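Bistisano Seasonings – Joint Committee on Automation
Minutes of the meeting held 6/21/21, Lusen site, second floor meeting room 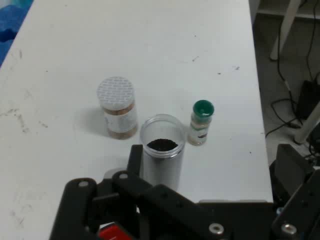

Chair: Violeta Alarcón. Minutes: Ubaldo Martinelli. Apologies were received from the night shift representative.

1. Minutes of the previous meeting
Approved with one correction: under item 4, "packing" should read "sample preparation."

2. Robot arm in sample preparation
Ms. Alarcón reported that the arm now handles jars and spice bottles at the bench during the day shift. Opening lids, weighing and sensory checks remain with the technicians. The trial has recorded 424 completed transfers to date. Slender bottles are still the most frequent cause of a stop, and the supplier, Hsu, has been asked for revised finger settings.

The staff side noted that technicians are called away from weighing whenever the arm stops, and that this time is not recorded anywhere. It was agreed that stops would be entered in the shift log, with the name of the person attending left off.

3. Job descriptions and grading
Management confirmed that no position in sample preparation will be removed before November. The staff side asked that the confirmation be given in writing. Management agreed.

A draft job description for "bench operator" was tabled. Members objected to the phrase "minimal supervision of equipment" – the work includes clearing stops, resetting positions and cleaning the gripper between products. Mr. Martinelli will redraft. Grading was deferred.

4. Training
Of the 19 employees affected, 6 have not yet completed the Taver safety module. Training is to take place in paid hours. A request for $2000 to cover replacement staff was approved.

5. Bench layout
Cables on the floor beside the table were raised by the day shift. Maintenance to propose a fixed route.

6. Other business
None.

Actions: written confirmation on positions (management); redraft of job description (Martinelli); cable route (maintenance); shift log entry for stops (Alarcón).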